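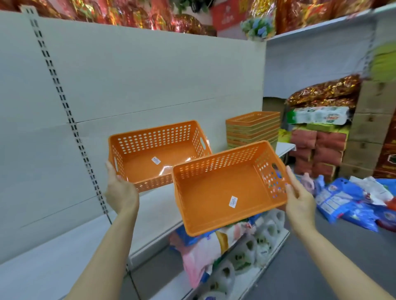
Perforated baskets for deep shelves: orange or green, and does the size matter

Storage and Shelving board > Small rooms, closets, pantries

ustach_kk
I have a pantry closet with fixed shelves and no drawers. I want open baskets that can be pulled out by one end, loaded with packets and small jars, and pushed back. The variety store near me has perforated plastic ones in a few colors, and I went through them this week. Notes so far.

The orange ones are rectangular with straight rows of small round holes in the sides, a solid smooth floor and an oval handle hole in each short end. I held two side by side to check that they were the same molding. They nest, so there is a full pile of them on the shelf. The price sticker is on the inside floor, and it will have to come off before anything goes in.

The olive green one is larger. Same idea, holes and a handle slot, but I'm not sure it is the same product line. There is also a khaki one stacked below.

Inside dimensions of my shelf: 13 inches deep, which is the tight number. Height is not a problem.

Questions:
1. Does anybody run this type loaded with jars, and do the handle holes hold up?
2. Mix sizes on one shelf, or keep to one?
3. Solid floor or slotted floor for a pantry?

– Korkor Kyei

radlow
1. Yes, with limits. I have had a similar perforated type in a hall closet since October. The handle hole is the weak point in any thin-walled basket because the load goes through the narrow strip between the hole and the rim. Dragging along the shelf is fine. Lifting a full one by one end is not. Use two hands, one at each end, or one under the floor.

2. One size per shelf. If you mix, the narrower ones drift and you lose the gap you were trying to use.

3. Solid. Rice and lentils go through slots.

Delali_T
Disagree on point 2. One size per shelf is tidy, but it assumes that everything you own is the same size. I have a larger basket at each end of the shelf and small ones between. The large ones take bags of flour, the small ones take packets. Nothing drifts if the total width is within a finger of the shelf width.

Agree on solid floors.

radlow
"Within a finger" is the same as saying you measured and got lucky with the sizes. Most people won't.

Delali_T
I measured and bought to the measurement. It took one trip with a tape.

s.agbeko
Measure the base as well as the rim. Nesting baskets have to taper or they would not nest. The rim is what has to fit the shelf, the base is what you get to use. On small ones the loss can be most of a jar's width across a row, and the rim figure is the one that gets printed on labels, when anything is printed at all.

Also the tape should go to the outside of the rim. A rolled rim adds more than you would think.

ustach_kk
Good point about the base. I only looked at the rims.

To answer a question I got by message: yes, the green one is noticeably bigger than the orange, enough that they would not share a stack. I compared them by holding one in each hand. 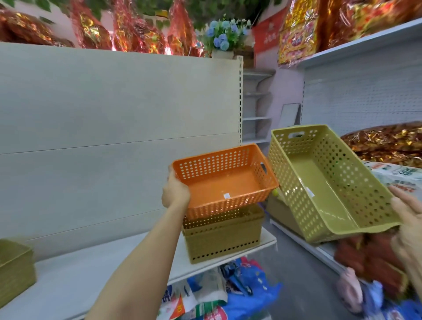 Orange and olive green together, khaki stack on the shelf underneath.

I would call the green the better color for a kitchen. The orange is bright. Then again the door is closed most of the day.

kwadwo_antwi
Color is worth something if you use it as a code. Orange for things that must be used soon, green for stock. In our store room at work we do it with tape on the rim and it works about as well as people's willingness to follow it. At home with two adults it has held.

I would not buy the khaki and the green together for that purpose. Under a weak closet bulb they read as one color.

M_Nutsugah
Color coding is a label with less information on it. Put a label on. These have holes in the sides, so a tag on a cable tie takes a minute and can be moved when the contents change. Adhesive labels do not sit well on a perforated wall.

kwadwo_antwi
A label has to be read. Orange is visible from the hall.

M_Nutsugah
It is visible. It tells you nothing about whether the packets in it are soup or yeast.

Delali_T
You can do both. Tag for contents, color for urgency.

s.agbeko
On the stickers inside: warm them with a hair dryer on low, peel slowly from a corner, then wipe the residue with cooking oil and wash with dish soap. Do not scrape with a blade. A scratched floor holds flour dust and you will see it forever, more so on a dark color.

Do it before first use. Mine had a month of onion skins glued around the edge of the sticker.

radlow
Oil works. Let it stand ten minutes first.

Another thing to check in the store is whether the basket sits flat. Put it on a hard level surface, press each corner in turn. If it rocks, take another from the pile. The ones at the bottom of a tall stack have had weight on them and are the most likely to be bowed outward at the long sides. I take mine from the upper half.

ustach_kk
I did not do the corner test, will do it next time. I did squeeze the long sides and there is some give, more than I wanted. Whether it matters with packets I don't know.

While there I also turned over one of the ordinary red shopping baskets, the kind with the folding black handles, because it had been suggested elsewhere on this board as a pantry basket. Different animal. Slots along the walls, a grid for most of the floor, and a thick front rim.
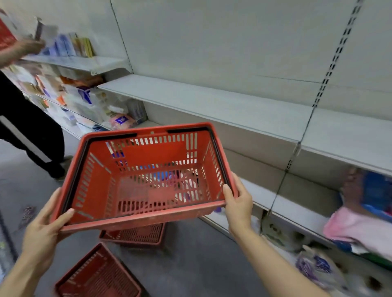 My objection to it is the floor. Anything small goes through, and a jar with a narrow base could sit crooked in the openings. The handles fold down flat along the rim, so they would not take up height, but they do lie over the inside edge and I would expect to catch packets on them. The rounded corners lose space against a square shelf as well. For potatoes and onions on a closet floor I think it would be a good choice, with air from all sides and a proper handle for carrying. For a shelf, no.

To be clear, I mean buying one new. Shop equipment stays in the shop.

Delali_T
I use one of those for root vegetables, bought from a catering supplier (Akolgo, they sell singles). It takes a full load and can be carried in one hand, which you can't say of the perforated type. Line the floor with a sheet of newspaper and change it when you restock. The soil stays on the paper.

radlow
For potatoes you want dark as well as air. An open slotted basket under a closet light is half of the requirement.

Delali_T
The light is off when the door is closed.

radlow
Fair.

M_Nutsugah
Back to question 2 from the first post. With a depth of 13 inches I would look at the direction before the size. Short end facing out gives you the handle hole at the front and uses the depth. Long side facing out gives you no handle, and whatever is behind it is lost. If the basket is longer than the shelf is deep it will overhang, and the door will find it.

So the length of the rim has to be under 13, and you want clearance behind it for your fingers if you ever need the rear handle hole. I leave half an inch.

s.agbeko
Check for a lip or batten at the back of the shelf too. Mine had a strip of molding across the wall that took most of an inch and did not show until the basket stopped short.

ustach_kk
There is a batten, as it happens, under the shelf above. It is high enough to clear. The shelf itself is flush to the wall.

Draft plan: orange baskets with the short end out on the two middle shelves, one size only as radlow says. One green on the top shelf for light bulk items, paper towels and so on. Tags on cable ties. Nothing heavy above shoulder height.

Still open: how many per shelf. My width allows 6 by the rim, if the rim is what I think it is. I did not have a tape with me.

Delali_T
Then you don't have a number yet.

radlow
Buy 2, put them on the shelf, load them as you mean to use them, leave them for a week. If the sides bow, two loaded baskets next to each other will show it. Then go back for the rest. The risk is that the store changes stock, but this pattern has been sold under several names (mine was Clestarura, the label said nothing else useful) and something near it can usually be found.

kwadwo_antwi
Something near it will not nest with the ones you have. If the price is low I would buy the whole row at once and accept one or two spares. Spares get used. A discontinued size is a nuisance for years.

radlow
Six baskets that bow is a worse nuisance.

kwadwo_antwi
Put the heavy jars in the ones against the side walls of the closet. The wall holds them straight.

M_Nutsugah
That deals with one side of each.

ustach_kk
I am going with two for now. Will take the tape, do the corner test, and measure base and rim separately. Will post the numbers here, including the green if it is still in stock.

s.agbeko
Please give wall thickness too if you have calipers. At the rim and halfway down.

ustach_kk
I have calipers. Noted.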